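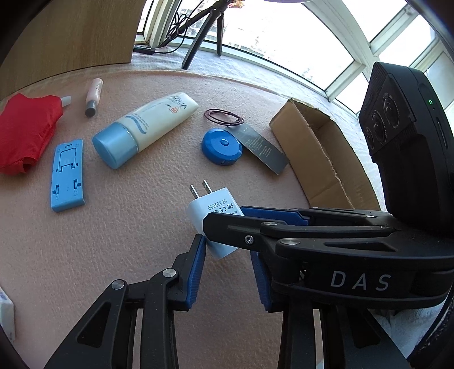

Search products Go

June – Gertraud Prantl

Clodex 441 connected dishwasher

The Clodex 441 is a built-under dishwasher with 12 place settings and Wi-Fi control through the Gurko app. It replaces the 440, which had no wireless module.

The cycle list is unchanged. Remote start works only when the door is shut and the Remote key has been pressed. The key must be pressed again for each wash. Fault codes are sent to the app and stay in the log until cleared at the panel.

The inlet hose is 155 cm long. Cabinet openings under 700 mm high need the low plinth kit – sold separately by Paulík. The module joins 2.4 GHz networks only. Drasedine hubs are supported from firmware 3.

Fitting notes by Jonas Pichler are supplied in the door pocket.

Contact | © Clodex | Back to top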